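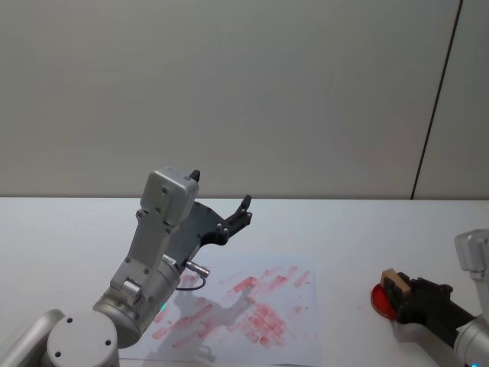
The rejection of blood specimens because of a wrong or missing label is a small problem on any one morning, but it is repeated every day and the patient pays for it with a second needle. In this section we describe how the work of labeling was organized in the two hospitals before our study and what we changed. At both sites the tubes were labeled at whatever surface was free: a windowsill, the lid of the linen cart, the top of the nurses' printer. We therefore wanted one fixed labeling place on each ward, with a light and even background on which a colored cap or a curled label can be noticed quickly. A white tabletop that meets a plain pale gray wall, as in Figure 1, is the kind of surface we mean. The exact shade was left to each ward, and so was the height of the table.

4.1 Hospitals and wards

The study was done at Hirkotari District Hospital and at the Pelel Clinic. Hirkotari is the larger of the two and has its own laboratory in the basement, which is open day and night. Pelel sends its routine specimens to Hirkotari by car and keeps only a small bench for urgent tests. The two hospitals use the same request form and the same laboratory rules, but their wards grew up separately and their habits are different. For example, at Pelel the person who draws the blood also carries it to the collection box, while at Hirkotari a porter does this on most shifts.

We included 4 wards, two from each hospital. These were a general medical ward and a surgical ward at Hirkotari, and a medical ward and a maternity ward at Pelel. We did not include emergency care. The labeling rules there are partly different, and a patient can be given a temporary number before the name is known. Children's wards were also left out, as the small tubes used for children need a different label and the printers at the wards could not print it at the time.

4.2 How specimens were labeled before the study

Before the study, the labels for the morning round were printed all together by the night shift. The night nurse opened the list of requests in Lostix, the ordering program used in both hospitals, and printed every label for the ward in one long strip. The strip was then cut or torn and the pieces were put in a tray by room number. When the morning nurse came, she took the tray with her and attached the labels either at the bedside or after she came back.

This way of working has clear advantages. Printing is done in a calm hour, and the morning nurse does not need to wait for the printer, which is slow when several people use it. The nurses we interviewed were in general satisfied with it. One of them said that she "would not like to begin the day at a machine," and several others said something similar with other words.

The weak point is the time between printing and drawing. A patient can be moved to another bed during the night, and the tray is sorted by room. A request can be canceled or added after the strip is printed, and then there is one label too many or one too few in the tray. An extra label is the more dangerous case. It does not look like an error, and it can end on a tube of the next patient in the room. A missing label usually leads to a tube with a handwritten name, and the laboratory must reject it if the birth date is not written also.

We found also a third habit which was not described in any of the ward instructions. When a nurse was uncertain whether a label would stick well on a cold tube, she sometimes placed a second label over the first one. The laboratory machine reads only the outer label. If the two labels were not the same, this could not be discovered without peeling off the outer one, and the laboratory staff told us that they rarely had time for this.

4.3 The changed procedure

In the changed procedure no label is printed before the patient is identified. The nurse goes to the patient with unlabeled tubes, asks for the full name and the birth date, and compares the answer with the wristband. She then reads the wristband with the hand scanner, and Lostix prints only the labels for this patient. The labels are attached before the nurse leaves the patient's room, if a portable printer is available. If it is not, the tubes for one patient are put in a single closed bag with the wristband slip, and they are labeled at the fixed labeling place, one bag at a time.

We discussed for a long time if this second way should be permitted. The strictest rule is that labeling is always done at the bedside, and we agree that this is the safest. But there were not enough portable printers for all rooms, and a rule that cannot be followed is soon followed by no one. The bag was the compromise. It was suggested by Apolinar Cuautle, who led the work at Pelel, and it was tried on the maternity ward first.

The fixed labeling place had to fulfill a few simple conditions. It should be used for no other task during the morning round. It should be near the printer, so that the nurse can take the label without walking. There should be room for one open bag, and the next bag should wait on the cart and not on the table. The wards were asked not to hang notices on the wall directly behind, since loose labels had been found stuck to such notices in the past.

The old practice of a second label over the first was forbidden. If a label is damaged or is placed badly, the nurse prints a new one and attaches it beside the old label, so that both can be read. If there is not room for this, the tube is discarded and a new one is drawn. This part of the procedure was the least popular -- we return to it in Section 6.

4.4 Training

All permanent nurses on the wards were invited to one training session. The session lasted 30 minutes and was held at the change of shift, so that the nurses of both shifts could come without extra travel. It began with a short talk on why specimens are rejected, and after this each participant practiced the whole procedure with a colleague in the role of the patient. The "patient" was instructed to give a wrong birth date one time without warning. Margit Sjögren led the sessions at Hirkotari and wrote the one-page instruction that was placed at every printer.

Temporary staff were a difficulty. They came often with short notice and could not be trained in a group. For them the shift leader went through the instruction page before the first round. We did not check systematically if this was done, and it is possible that some temporary nurses worked by the old procedure, especially at night.

4.5 Outcome and data collection

The main outcome was the number of rejected specimens for every 1000 specimens received by the laboratory from the study wards. A specimen was counted as rejected when the laboratory had entered one of the label codes as the reason. These codes are "no label," "label not readable," "name and request do not agree," and "more than one label." Specimens that were rejected for other reasons, such as clotted blood or too little volume, were not counted in the outcome but remain in the total.

The data were taken from the laboratory system and not from the wards. In this way the nurses had no extra reporting to do, and the numbers for the period before the change could be obtained in the same manner as those for the period after. The laboratory staff knew that a study was going on. We cannot exclude that they looked more carefully at the tubes for this reason, which would make our results look worse than they are.

The period before the change was 27 weeks, and the period after it was of equal length. The first weeks after training were included in the analysis, although errors can be expected when people learn something new. We considered leaving them out. However, a hospital that wants to introduce the same procedure will also have such weeks, and the result should be useful for it.

As a secondary outcome we looked at the time from the drawing of the blood to its arrival at the laboratory. This was possible only at Hirkotari. At Pelel the car leaves at fixed times, and a delay of a few minutes on the ward can therefore either have no effect at all or cost several hours.

4.6 Interviews

Nurses from all study wards were interviewed before and after the change. The interviews followed a short guide with open questions, and the person interviewed could choose to speak alone or with one colleague. We asked how a usual morning round goes, what makes it slow, and what the nurse does when a label is missing. We avoided asking directly if the nurse had ever mislabeled a tube. In an early conversation such a question had made the participant silent for the rest of the meeting.

The notes were sorted by theme, following the method of the earlier study by Ji -- first by two of the authors separately and then together. When the two authors did not agree on a theme, the note was read again and placed under both. The themes are presented in Section 5.3, after the rejection rates for each ward.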